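Speaker notes – "Working Rules for Robot Arms in Shared Kitchens"
Annick Poulain, Lurnis
Wednesday session, Room 2, 42 minutes including questions

**Before starting**

Check the clip-on microphone. Leave the title slide up until the doors close. The handout is the four-page version, not the full Stitcombe Code. Anyone who wants the full text can leave an address at the desk.

**Slide 1 – Opening**

Good morning, and thank you for coming. My name is Annick Poulain, and I am responsible for operating practice at Lurnis. I will speak today about the Stitcombe Code, the set of working rules we apply whenever a robot arm handles items in a kitchen that people also use.

The code was adopted in June. It applies at our two sites, Dawber and Gadier. It does not replace the law, the manufacturer's manual or the risk assessment for a given installation. Where any of those is stricter, the stricter rule applies. (Say this slowly. The question came up at both previous talks.)

**Slide 2 – Why a kitchen needs its own rules**

Most of the guidance our staff had been trained on was written with a factory cell in mind. A factory cell has a fence, a fixed layout and a short list of known parts. A kitchen has water, glass, food, power outlets at counter height, and people who walk in to rinse a cup.

Our earlier rules dealt well with the arm and poorly with the counter. When we reviewed 457 entries in the Dawber log, the greater part of the avoidable stops came from the state of the work area at the start of the task. Items had been left where the plan did not expect them, or a cord crossed the path of the arm. The code therefore begins with the counter.

*[Pause. Let people read the slide.]*

**Slide 3 – Section A: Preparing the work area**

The operator walks the area before the arm is enabled. The walk follows a fixed order, from left to right, and is recorded on the sheet.

- Every item within reach of the arm is either on the task list or removed.
- Power cords are traced from the outlet to the appliance. A cord within reach of the arm is moved or clipped back.
- Open drink containers are treated as full until the operator has checked them.
- Food that will be eaten is kept apart from food used for trials, and the two are never swapped.
- Cabinet doors and drawers within reach are closed unless the task calls for them to be open.

The third point draws some objections. People feel that an empty can is plainly empty. The rule stands, and it takes a moment to follow.
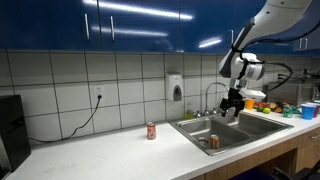 The sink deserves a section of its own, and in the code it has one. A basin is lower than the counter, its walls limit the angle of approach, and the faucet stands where an arm would often like to pass. Section B sets out how we handle this.

**Slide 4 – Section B: Work at the sink**

The faucet is entered in the plan as a fixed obstacle, with a clearance of 5 centimeters on all sides. Swinging the spout out of the way does not remove the obstacle from the plan. Someone will swing it back.

The arm enters a basin from above and leaves the same way. Sideways travel below the rim is allowed only at reduced speed, and only where the task sheet names it.

Water is off during any task that does not require it. Where a task does require it, the operator confirms that the gripper, the wrist and the cables are rated for the exposure expected. If the rating cannot be found, the answer is no. Glass is not placed in a basin together with metal items.

*[If time is short, skip to Slide 6.]*

**Slide 5 – Section C: Cables on the arm**

Cables that run outside the arm must have enough slack for the full range of the task and not so much that a loop can catch on a handle, a faucet or a bottle. The operator checks this by moving the arm through the task at low speed, with a hand on the stop button, before the first run of each session.

Ties and clips are inspected at the same time. A missing clip is replaced before work begins. It is not noted for later.

**Slide 6 – Section D: People**

One named operator is in charge at any time. The name is written on the board by the door. A change of operator is spoken aloud and written down, and the arm is at rest while it takes place.

Anyone may call a stop. No one is asked to justify a stop on the spot; the reason is taken afterward, for the log. Visitors remain behind the floor line and are told where the stop button is on arrival.

Wet hands are dried before a person touches the controls. Please note that this rule was proposed by the kitchen staff at Gadier – we had missed it.

**Slide 7 – Section E: Closing down**

The arm is returned to its rest position and disabled before anyone clears the counter. Surfaces that the gripper has touched are wiped down before food is prepared on them. The sheet is signed and filed the same day.

**Slide 8 – Open points**

Two matters remain under review. The first is whether the left-to-right walk should be repeated after every break or only after a break in which the room was left unattended. Dawber favors the former and Gadier the latter. The second is how to treat soft produce, for which our present grip limits are too general.

Comments on either point are welcome in writing.

**Questions**

Likely question: does the code apply to remote operation? Answer: yes, in full, and a second person must be present in the room.

Likely question: may other organizations use the text? Answer: yes, with the version number kept on each page.

Return the microphone to the desk.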